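Trisholm Street Neighbors – notes from the November meeting

Okay, I took the notes again, so you're getting them my way. We started at 7:05 p.m. in the upstairs room at the Pevlow branch library and got kicked out a little after nine, when the lights started going off down the hall. Good turnout for a cold night!

Last month's notes were approved with one fix. I wrote that the leaf pickup ends at Bekombridge Road, and it ends one block before that, at the mailbox. Sorry to everybody on that block who raked to the curb.

Money. We have $618 in the account. Out of that we owe $266 for the block party tent (the bill finally came, and yes, it's for the big tent, the one we said we weren't getting). I was asked to write and find out if the cleaning fee on there is negotiable. Motion to pay it either way by the end of the month, passed, with one person abstaining on the grounds that they never got to stand under it.

Speed humps. This took up most of the night. The city traffic office sent back our request and wants a new petition, with signatures from both sides of the street this time. I had the old one in my bag and we looked it over together, and sure enough the whole even side is missing. We're going to split it up by block and knock on doors on the weekends. There was a long side conversation about whether renters can sign. They can, I looked it up on the city's page while everyone was talking, and it says any adult living at the address. Somebody wanted to ask for a four-way stop at the same time – we voted that down, 5 to 3, mainly so we don't give them a reason to start the clock over. We can bring it up again in spring.
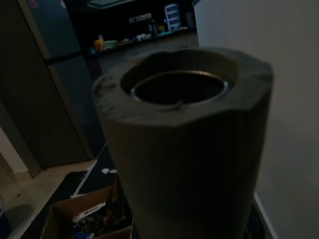
The other thing on traffic is the detour. While the water main work is going on, the trucks are supposed to go around by Bekombridge Road and they are not doing it. I've got two of them on my doorbell camera before six in the morning. If you see one, write down the time and the plate and email it to me, and I'll send them all in together. Please don't go out and stand in the road, which was suggested, and I'm putting it in the notes so it's clear we said no.

Street trees. Buzatu Nursery will give us the group price again if we order by the end of January. Choices are serviceberry, hornbeam or the little crabapple. I love the serviceberry and said so at some length. We didn't vote, I'll send a form around. If you got a tree last year and it died, tell me, because the nursery replaces them for one year and that's almost up.

Holiday lights. Same as always, put up whatever you want. The request to agree on all white bulbs did not get a second.

Odds and ends. The lost gray cat is home. The free book box has a door that won't latch and I'm going to try a magnet on it. There's still a blue casserole dish from the block party at my house, and also a very nice serving spoon.

Next meeting is in January, same room, 7 p.m., and we're skipping December like we always do. Bring your petition sheets even if they're half empty.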